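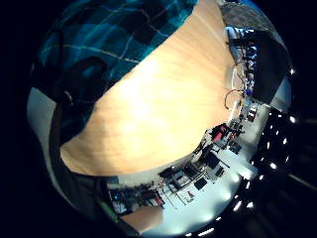 Fig. 1. Light wood tabletop, blue plaid shirt.

Who Refers Who? Employee Referrals and First-Year Turnover at a Mid-Size Warehouse Firm
Group 4: Beatrice Mbwambo, Elibariki Kinyua, Perla Bautista
Course supervisor: Mwanahawa Tanui

1. What we wanted to know

Companies pay their own staff to bring in friends. Cheap, fast, everybody says it works. Does it? We looked at one firm, Irnance, which runs three warehouses and hires all year. Two questions. Do referred hires stay longer than hires from ads? And does the bonus change who gets referred?

We started out with a third question on pay growth but dropped it in November. Payroll data was not going to come in time.

2. Data

Irnance gave us a hiring export with names removed. 2464 applications, 740 hires, two years. Each row has source (referral, ad, agency, walk-in), site, shift, start month, end month if they left. Source is typed in by whoever does the intake so there are spellings like "refferal", "ref", "friend of". Elibariki cleaned these by hand. Rows where the source was blank we left in the totals but out of the comparisons.

Also a paper survey to current staff at the north site. 80 handed out, 70 came back. Good return, mostly thanks to the shift lead, Dennis Ndung'u, who let us do it at the end of the toolbox talk.

Interviews: five, short, two of them by phone. Notes only, no recordings.

3. Method

Kept simple. Sorted hires by source, then looked at who was still there at 3, 6 and 12 months. People hired in the last year of the export can't have a 12 month result so they are only in the shorter ones. Then the same again split by shift, because night shift loses people faster whatever the source and it also gets more referrals on the day side than the night side.

Perla did the charts in Nemen (free student version, it puts a logo on everything, sorry). Chart files are in the appendix folder.

4. Findings

Referred hires stay longer. Clear at 3 months, still there at 6, much weaker at 12. On night shift there is nearly no difference by 12 months.

Agency hires leave soonest, but some of those were short contracts from the start and the export does not say which. So we would not read to much into it.

The bonus: Irnance pays in two halves, one at start and one after 90 days. A few people in the survey wrote that they remind their friend to hang on until the second half is paid. There is a small bump in leavers right after that point. Small. Could be chance.

Most survey answers said they would refer somebody without any bonus. Main reason given for NOT referring: worried it looks bad on them if the friend quits. We did not expect that to come out ahead of money.

Another thing from the interviews. People refer from the same church, same street, same last job. One woman said her whole packing line came from one bus route. Good for getting along, less good for people outside those circles, who never hear about the opening. The manager we talked to had thought about it and said ads stay up for that reason, but referrals are read first.

5. Problems

One company. Self-reported source. Survey only at one site and only people who stayed, so the ones who left are missing and they are the ones we'd want most. We tried to reach leavers through Brirari, the staffing agency, no reply.

6. Suggestions for the firm

Move the second half of the bonus to 6 months.
Fixed list for source at intake, no free typing.
Read ads and referrals in the same pile.
Ask leavers one question on the way out.

7. Who did what

Mbwambo: interviews, sections 1, 4 and 5. Kinyua: data cleaning, section 2. Bautista: charts, survey form, section 3. Section 6 all of us, the night before.

Appendix A survey form. Appendix B source codes after cleaning. Appendix C charts.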